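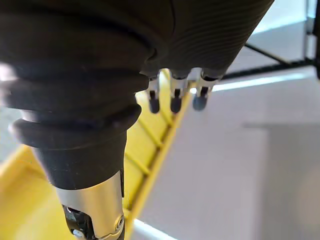

The hand over the yellow crate at the Varnberg shared workshop. The dark rubber boot is at left, with the fingertips pointing down.

8 March 2021

Members of the Varnberg shared workshop have put their robotic hand to work over a plastic crate, the first job it has been given outside of bench testing. The project is called Mema. It has been under way since the workshop cleared one bay for it last year, and it is paid for out of the general tool budget and a parts jar by the door.

The job is simple to state. Mixed small goods go into a crate, and the hand has to take them out one at a time and set them on a white surface next to it. The workshop chose this task over stacking or assembly for the reason that a crate has walls. A hand that works well over an open table can still catch its knuckles on a rim, and the group wanted to find that out early.

The fingers on Mema have short silver metal segments with dark joints, and each ends in a rounded rubber pad. The pads are the part that has changed most. The first set was cast too hard and slid on anything glossy. The second set was softer and tore at the base after a few sessions. The present set uses a medium grade of rubber, cast in the workshop in a two-part mold and left to cure overnight before it is pressed on. Spare pads are kept in a labeled tin on the shelf above the bay, and members are asked to write the casting batch on the lid when they add to it.

The ribbed boot was a later addition. Before it went on, metal dust from the lathe at the other end of the room kept finding its way into the moving parts, and the hand had to be opened and brushed out after each weekend. The boot is a stock part, bought in one size too long and trimmed. It adds a little stiffness at the end of travel. The group measured this, decided it could be corrected in software, and left the boot in place.

Control runs on Flukix, a small motion program written by members over the winter. It reads a plain text file of positions and moves the hand through them in order, with a speed limit and a force limit for each step. It does not plan a path by itself. If a step would take the hand through the crate wall, Flukix will try to do it, and the force limit is all that stops it. A check that compares each step with the outline of the crate has been written but is not yet in the main version.

The test plan calls for 80 picks from the left half of the crate and 80 from the right half, logged separately. The halves are treated as two runs because the arm reaches them in different postures, and an error that shows up in one may not appear in the other. Each pick is marked as clean, second try, or failed. A pick counts as clean when the item leaves the crate on the first closing of the fingers and is released on the white surface without help. An item that touches the rim on the way out is still counted, with a note.

The items are whatever the workshop had in quantity: wood blocks, empty spools, short lengths of pipe, rubber stoppers and a box of film cans. Everything was weighed first. The heaviest item comes to 179 grams, well inside what the fingers can hold with fresh pads. Bags and cloth are left out of this round. Soft items fold when the fingers close, and there is no agreed way yet to say when such a pick has failed.

Crate position turned out to matter more than the group expected. The crate is set against a stop on the work surface at the start of a run, and Flukix assumes it stays there. In practice a firm touch on the wall can shift it. The ribs molded along the inner wall add a second difficulty, as small items that come to rest between two ribs are hard to reach with a pad wider than the gap. For now, items are placed by a member before each run and kept a finger's width from the wall. A later round will drop them in loose.

The workshop has also changed its rules for the bay. One person stays at the stop button whenever the hand is powered, and hands stay out of the crate until the motor supply is switched off. Long sleeves are to be rolled up. The rules are the same ones that apply to the drill press, with the stop button added, and they are posted on the wall inside the door. Anyone who has done the drill press class may watch. Running the hand takes a separate session, which is given to no more than 4 people at a time.

A second hand is planned. It goes by the name Kim and will share the fingertip mold and the control program, with a smaller body meant for narrow boxes. The parts list is finished and the metalwork has been started. Kim will have the boot from the outset, cut to length before assembly, and its cable will leave the body at the back so that the cover can come off without unplugging anything. On Mema, replacing a cable takes most of an evening.

Results from the pick test will be pinned up in the bay when both runs are complete, along with the position files. The drawings for the fingertip mold are already in the drawer under the parts shelf, and members may copy them. Members who want to try a different pad should cast a full set in one batch, as mixed batches have given uneven grip. The bay is booked for the rest of March on two evenings a week. Outside those times it can be used for other work, provided the crate stop is left where it is clamped and the hand is parked and switched off.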